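March 22, 2021
by Hervé Perrin

Proofs for issue two of Clarnix came back from the printer this morning. Page 17 is still too dark. The blacks were built at 300 percent total ink and the stock will not hold that, so the tunnel panels have closed up and the lettering in the third tier is hard to read. I flattened the file again, dropped the cyan under the black, and sent a replacement before noon.

Sturketti confirmed the print run at 4000 copies, the same as issue one. The reorder window closes in 30 days. I had asked for a larger run on the strength of the first month, but the distributor's numbers count copies shipped to stores and say nothing about copies sold. I did not push it.

Worked on issue three after lunch. Trulov's workshop is laid out over a double spread, and the perspective grid on the left page does not meet the grid on the right. The error is in my roughs - I moved the horizon line after the first pass and never redrew the floor. Rebuilt both pages from one grid. It cost me the afternoon.

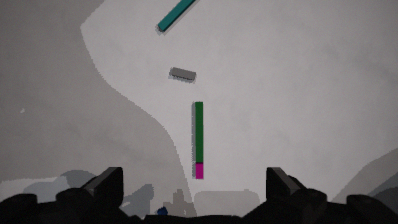 Render: teal bar and small gray block on a gray surface, from above.

Color notes for the flatter: keep the Trulov pages to two hues plus gray, no gradients, shadows on a separate layer set to multiply. The last batch had shadows painted into the flats, and I had to reselect every one of them by hand.

Stojanović logo, version four. The accent on the final letter disappears at spine size. Made the stroke heavier and opened the gap under it. Test print at 87 percent is legible. I will use that for the spine and keep the lighter version for the cover.

Still to do: letter column, indicia, back cover copy. The barcode for issue three has not arrived.

© 2021 Hervé Perrin | Contact | Back to top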